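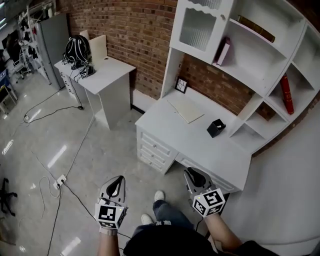 4.2 Desks with a hutch

Combined desk and shelf units made up the second largest group in the Amotthorpe survey. Of the 65 rooms we visited, 14 had one. They are discussed apart from plain desks here because the shelves change where people put things, and because the owners we interviewed tended to talk about the two parts as if they were separate pieces of furniture.

Figure 1 shows a unit of this type, in white, built into the corner against a red brick wall. The desk part has a bank of three drawers on the left and a long shallow drawer under the desktop to the right. The hutch above it has open shelves and a cabinet door with ribbed frosted glass. Very little is kept on the writing surface: a closed notebook, a pen holder and a small black picture frame leaning against the brick. The books are on the shelves, and they do not share one position. A brown hardcover lies flat, a pink book stands upright near the cabinet door, and a tall red one on a lower shelf is tilted slightly. We coded a case like this as "sparse, mixed orientation."

Mixed orientation was common in lightly filled hutches. With few books on a shelf there is nothing to hold the end one up, and respondents described two answers to this: laying the book down, or letting it lean on the side of the cubby. Only one respondent had bought bookends. Nava, who carried out the interviews in April, noted that most people had never thought of the leaning book as untidy. Papers left on the desktop, on the other hand, were mentioned as untidy in nearly every interview.

Empty cubbies were recorded as well. The lower open cubby in Figure 1, under the red book, is one such case. Respondents with an empty cubby near the desktop often said they were keeping it for something — a printer, a lamp, school papers — and several had been saying so for more than a year. We did not treat these spaces as unused in the storage totals, and they are listed under their own code in the appendix.

A second, smaller desk in the same room, such as the white one against the brick wall in Figure 1, was logged as a separate item with its own entry. It was not added to the shelf area of the main unit. The full item list has 1,291 entries, and the coding sheet for desks follows the Vikden scheme with the changes given in Section 3.

Figure 1. Corner desk unit with hutch, white, coded "sparse, mixed orientation."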